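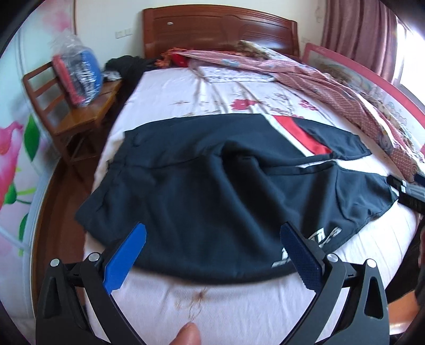 What look like dark shorts, laid sideways on the bed, waistband to the left, two grippers at the lower part.

Step 3. Teach the fold for shorts

Can a machine fold your laundry yet? Towels, almost. Shorts are more difficult, and I recommend to start with them only after the towel test of step 2.

Lay the shorts flat and smooth the big folds with your palm. A deep fold in the middle confuses the Ristell software — it reads the fold as an edge.

Hold one gripper at each leg. Close slowly, lift a little, and bring one leg over the other. Then fold the waistband toward the hems.

Record 200 folds on one bed, then change the sheet and record 200 more. With 400 folds of one pair, our Husby arm learned only that pair. With 1,040 folds of mixed clothes it managed most shorts, but each one took longer than I need by hand.

Delete every recording where the cloth slipped. Socks are in step 4.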